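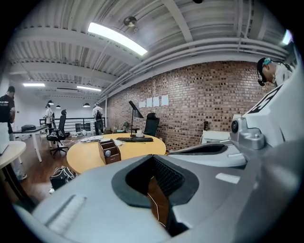 The Flundent over the round table, with the wooden organizer box and the small grey ball in it.

Flundent hand-held gripper, long-term review
Reviewed by Lourenço Torres
September 20, 2022

We bought 2 of these at Trangate to record pick-and-place demonstrations for a tabletop arm. The idea is the usual one. You carry the gripper in your hand, do the task yourself, and the recording is used to train the arm. Before this we drove the arm by remote control with the Hondale handset, and I'll compare the two where it's useful.

Since we started we have kept 3575 demonstrations, nearly all of them small household and desk jobs: taking an object out of a compartment, moving a cup, straightening a keyboard, putting things back in a box. I did a fair share of them. Yavuz Karabulut did most of the rest and also looked after the training side.

Setup

The first afternoon was slow. The manual tells you to calibrate the finger opening before anything else but doesn't say how far to squeeze, and our first batch had to be thrown out for it. The answer is all the way, hold, then all the way open, and hold again. Once we knew that, it took a couple of minutes each morning.

The mounting screws on one of ours worked loose in the first week. A drop of thread locker fixed it and I did the other one at the same time. Check yours out of the box.

In the hand

It's a big tool. You get used to the size, but the housing sits between you and whatever you're picking up, and for small objects you end up leaning to one side to see the fingertips. That habit shows up in the recordings. My early ones all come in from a tilt that the arm found hard to copy, and Yavuz asked me to redo them with a straighter wrist.

The ribbed grip is good. I never felt it slipping, even at the end of a long session. Weight is the bigger complaint. After an hour I was slower and my paths got sloppy, so we moved to short turns and swapped over. People with smaller hands found the squeeze stiff at first. There is a tension adjustment under the cover and I would back it off a full turn before handing it to anyone new.

Grasping

The fingers are long and close evenly. Cups, boxes, blocks and most desk clutter are no trouble. A ball in an organizer box is harder than it sounds, as you have to come down between the dividers without knocking them, then close on something that wants to roll. With the Flundent I could do this cleanly after a bit of practice. With the Hondale handset I never got it to look natural, and each try took several times as long.

Flat things are the weak spot. A sheet of paper or a thin card on a bare table is close to hopeless unless you slide it to the edge first. We tried the Tokgöz soft tips, which fit with a small adapter, and they helped with cards but wore out quickly on rough wood. I keep a set in the drawer and don't use them every day.

Compared with remote control

Driving the real arm has one clear advantage: whatever you record, the arm can do. With a hand-held tool it's easy to reach somewhere the arm can't follow, or to move faster than it will ever move. We lost a good number of recordings that way before we taped the arm's reach onto the table and told everyone to stay inside the line.

Against that, the hand-held tool is far quicker, and you can take it to another room or another table without moving the arm. A policy trained only at one bench got confused when we changed the desk lamp. Adding recordings from other tables and different lighting improved that a lot. I wouldn't go back to the handset for general collection. We still use it for fixing particular failures, where you want the arm's own movements.

Software and battery

The software does its job and looks dated. Export is reliable. Naming a session isn't, and twice it gave two sessions the same name and mixed them in the list. There was an update last November according to the notes, so ours was current when it arrived, and there has been nothing newer.

Battery life was fine for a morning. We charged over lunch and had no trouble in the afternoon. A spare costs more than it should.

Support

I wrote to them 4 times. Three answers were useful and came within a couple of days. The fourth, on the session names, was a link to the manual page I had already quoted.

Price

We paid 2000 dollars each, before tax and shipping. That's a lot for what is mostly a handle and a pair of fingers, and a patient person could build something similar. We didn't have the time. For a small group that needs to start recording this month, I'd buy it again. If you mainly work with paper, cards or cloth, borrow one first and try your own objects on your own table.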